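23 Nov 2023, bench notes, two-arm table

Picking up where the April pages stop. Märta asked me over coffee whether the arms could do one real chore yet, start to finish, and I said sure, give me something small. She said tidying. So today is tidying: little gadgets lying on a table, pick them up, put them somewhere sensible. My kids can do it (they won't, but they can!).

Gripper first, before the arms get anywhere near anything expensive. I spent 30 minutes on fingers alone. The habit I want to keep is looking at the wrist view on every single run, since half of what I blamed on planning in the spring was really something going on between the fingers that I never bothered to look at.

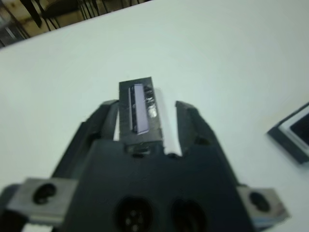

Wrist view, fingers apart, small black piece between them.

Flat things are the hard part and I keep forgetting it. A mug is easy, a sponge is easy, but a thin gadget lying flat gives you next to nothing to close on. People slide it to the edge of the table or dig a fingernail under it without thinking. We have no fingernails. Eilif wants to add some, little steel lips, and I'm half convinced, though I can already hear the scratching.

Tried the Dorna planner for the approach with the right arm, coming in low and on the diagonal. I like that a lot better than straight down, where the wrist blocks half of what I want to see.

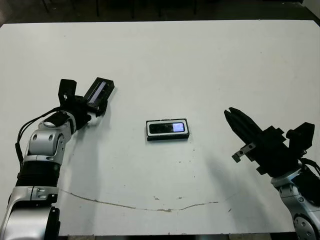 Right gripper near the device, left one open. Small screen is lit.

Tally for the morning: 10 tries with the slow settings, 2 I would call good. Slow means slow, too, more than 40 seconds a try. Signe could clear this table, wipe it down and be back at her desk in that time. On the Stedano job we got away with it because every part came in a tray facing the same way, and I think that's the whole gap between a shop floor and a kitchen right now. Somebody has already done the tidying before the robot shows up.

After lunch I went to two objects at different angles, mostly to see which one it would go for and whether the other arm would stay out of the way. Note to self: the pressing force wants its own limit, separate from the grip force. A finger lying across a screen is not something I want to leave to a default.

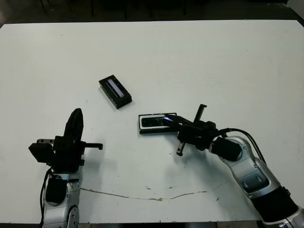 Tormod Brekke: I'd stop chasing the pinch for flat stuff. Push it to the edge with one arm and catch it with the other, same as you'd do with a coin. And your tally is kinder than mine would be, I don't count a try as good unless I'd let it handle my own phone.

Fair. I wouldn't let it near mine either. The push-and-catch is worth a day, and it would finally give the left arm a job. Need to ask Ebbe if the old edge-finding code from Tenddale still builds.

To do: force limit, edge push, order softer finger pads, tell Märta "not yet, but ask me again."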